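**Drinks counter and packing assistant, part-time (2 positions)**

Farkano is hiring two assistants for the preparation tables at our Sanduvora site. We supply cold drinks, cups and straws to offices, small events and two markets. The work is simple but it has to be done neatly and at a steady pace. Reference number for this job is 3033. Please put it on your application.

Start date is in March. The contract is for 11 months, with the chance of a longer one after that.

### What you will do

Most of the shift is spent on your feet at a table. You will unpack deliveries, fill the straw jars, set out cups by size, and put lids and napkins where the counter staff can reach them. When the drinks service is running you will also restock the counter and clear away wrappers and plastic bags as they pile up.

At the end of service the tables are emptied and wiped. Clean jars are refilled for the next day. Used cups go in the recycling bins by the back door and opened packs go back on the shelf with the date written on them. 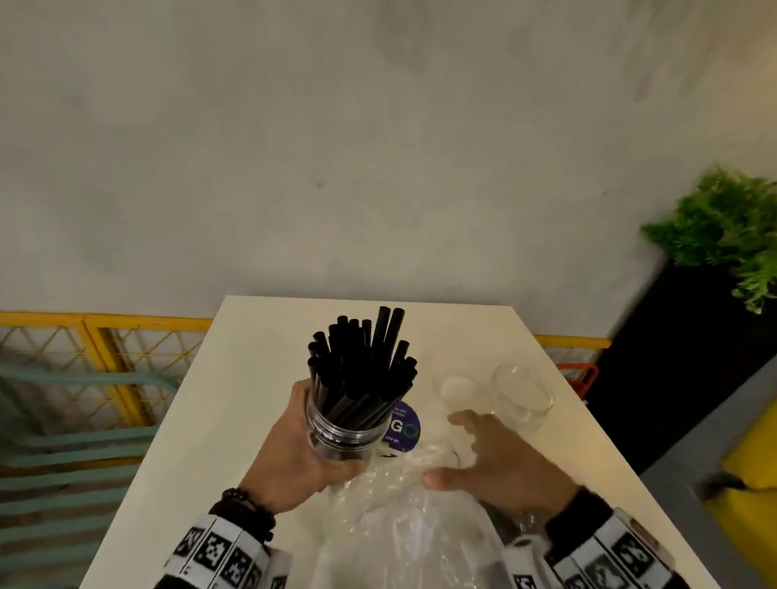

*Straws and clear cups at one of the tables.*

Straws are kept upright in their jar. Cups are handled from the outside, near the base. If a cup is cracked or has been on the floor, throw it out. Bags that straws or cups come in are flattened and put in the soft plastics bin, not left on the table.

You will carry boxes from the storeroom, which is down one flight of stairs. A full box of cups is light but bulky. Drinks syrup is heavier and is moved on a cart.

### Hours and pay

- 22 hours a week, mornings, with one weekend shift every other week
- Paid training for your first four shifts
- Paid breaks and a free meal on shifts over five hours
- Work shirt and apron provided; you bring closed, flat shoes
- Pay is by the hour and is the same for both positions. We will give you the rate by phone before you come in for an interview.

### What we are looking for

You do not need experience. We would like to hear from people who can arrive on time, keep a table in order and work next to others without much supervision. You should be able to stand for most of a shift and follow written labels in English.

A food handling card is useful. If you do not have one, we will book the class and pay for it through Didatska, our training provider. The class takes some six hours and there is a short test at the end.

Long hair must be tied back. Rings with stones are not allowed during prep.

### How to apply

Write a few lines about yourself, with your phone number and the hours you can work, and hand them in at the Farkano front desk or mail them to:

Lerato Sithole
Farkano, Sanduvora site
2711 Mnguni Road

A résumé is fine but not required. Applications close at the end of December 2023. We will call everyone who applies, including those we cannot offer a place.

Interviews last 20 minutes and are followed by a short trial at the table, for which you will be paid. Please bring a photo ID. If you need a different time or any help with access to the building, tell Lerato when she calls.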